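Wadine Beach Safety Project: what I found out about rip currents and flags
Final report, coastal studies module, handed in 17th April

I picked Wadine because I grew up swimming there and, until I started this project, I couldn't have told you what a rip current looked like. I'd have said it was a big wave, or an undertow that drags you to the bottom. It's neither! It's a fairly narrow stream of water heading back out to sea through a gap in the sandbar, and from the beach it often looks like the calmest spot, so that's exactly where families go in.

My question was a simple one: do people who use the beach know what the flags and signs mean, and would they know what to do if they got pulled out? I wrote a short questionnaire (8 questions, one side of paper) and took it down to the sand on every dry day I could manage in November. Yes, November. The module timetable is what it is, and I know summer visitors would have given me different answers. I come back to that further on.

I ended up with 85 completed forms, mostly from dog walkers, surfers and people queuing at the Vindillow, the café by the slipway, who very kindly let me stand in their porch when it rained. A good many people wanted to chat well past the last question, and I've got pages of notes that don't fit any of my boxes.

The red and yellow flags came out fine. Nearly everybody knew you swim between them. The black and white chequered ones were a mess, with guesses ranging from "end of a race" to "no dogs". On the rip question, the most popular answer was to swim straight back to the beach as hard as you can, and that's the one answer every lifeguard I spoke to begged me to put in bold. You tire yourself out against water that's moving faster than you are. The advice I was given was to float, stay calm, put a hand up and shout, and if you can swim, go along the beach until you're out of the pull. 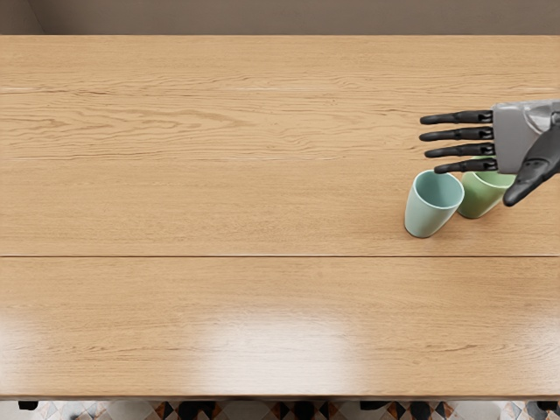 Prosser wrote underneath my draft that floating sounds easy on paper, but anyone who's been in cold water knows the first minute is all gasping, and the report ought to say so before it says anything about which way to swim. Fair point, and I've added it: get your breath back first, on your back, and do everything else afterwards.

The second part of the project was the signs. There are 2 boards at Wadine, one at the main car park and one on the Clustitz path, which comes down through the dunes at the north end. The car park board is big and clear. The Clustitz one stands 500 metres from the water, faces the wrong way if you're coming from the campsite, and has a bramble growing over the bit about tides. I walked past it twice looking for it. Hardly anyone who'd come in by that path could tell me what it said, and I really don't blame them.

I'd love to see it moved down to the foot of the dunes, with a plain drawing of a rip on it and far fewer words.

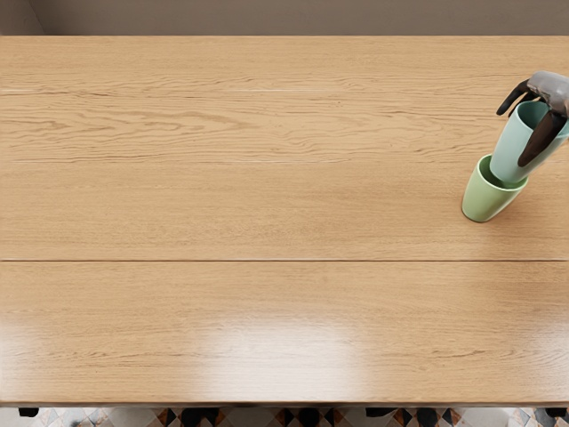 Fig. 2. Wooden tabletop.

What would I change? I'd do it in summer, obviously, and I'd show people photos of the sea and ask them to point to the rip, as it's one thing to know the word and another to spot it. I'd also drop question six, which was so badly worded that half the answers are about parking.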